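**Re: [leston-tanks] First wood for a new tank, soaking and tannins**

Tuncay Karakaya wrote:

> I bought a piece of wood for the new 20 gallon at the Hekano swap and it has been bobbing in a bucket for 6 days. The water looks like strong tea. Do I keep changing it, or is the piece no good? I also have a smaller one from the lake, and my daughter would like that one to go in. Boil it? Bake it? Substrate is sand, no fish yet.

Tuncay, congratulations on the tank! Tea water is completely normal, and plenty of us leave it that way on purpose. My tetras color up beautifully in it. If you want it clear, change the bucket water every day or two and give it a few more weeks. A bag of carbon in the filter will catch most of what's left after that.

As for the floating, tie the wood to a piece of slate with fishing line, or screw it on from underneath with a stainless screw, and bury the slate in the sand. I did this with my first big root in May and took the slate off months later. It had sunk on its own by then and I'd simply forgotten to check.

The lake piece I'd be fussier about. Press a thumbnail into it in several places, and if any part is soft, leave it out. If it's hard all over, scrub it with a stiff brush and no soap, pull off any loose bark, and boil it for an hour or so if you have a pot big enough. Please don't bake it! I scorched one that way and the kitchen smelled like a campfire until the weekend. If it doesn't fit the pot, pour boiling water over it in a tub and let it sit, then turn it over and do it again.

You'll probably get white fuzz on the new wood in the first couple of weeks. Mine always does. Snails love it, or you can siphon it off.

Now the fun part, which is where to put it. I could talk about this all day (and at the last Leston meeting I more or less did).
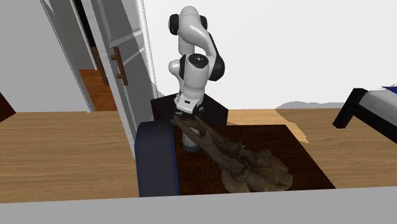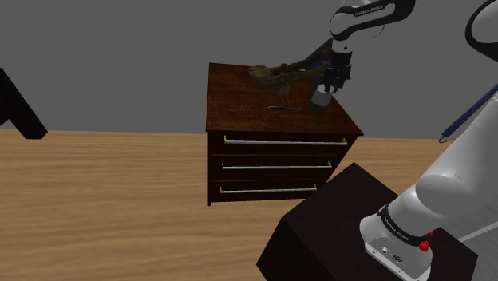 Layout gets so much easier if you try the wood dry first, on any flat surface, and keep turning it until you like it. Start with it set back and leave yourself open ground in front. The gnarled, branchy shape on the chest of drawers in the second picture is lying toward the back half of the top, and that's very close to how I'd begin with yours. Then slide it a little to one side, so the longest branch has room to reach into the open water. Tie your moss or Anubias on before you fill, while you can still get both hands in there. Cotton thread is fine for moss, but use fishing line for the Anubias, and keep its rhizome out of the sand.

I have far too much java moss, so bring a jar to the next swap and I'll fill it. And please send us the lake piece once it's scrubbed, I'd love to see which way your daughter wants it to face!

Kevser Tatlı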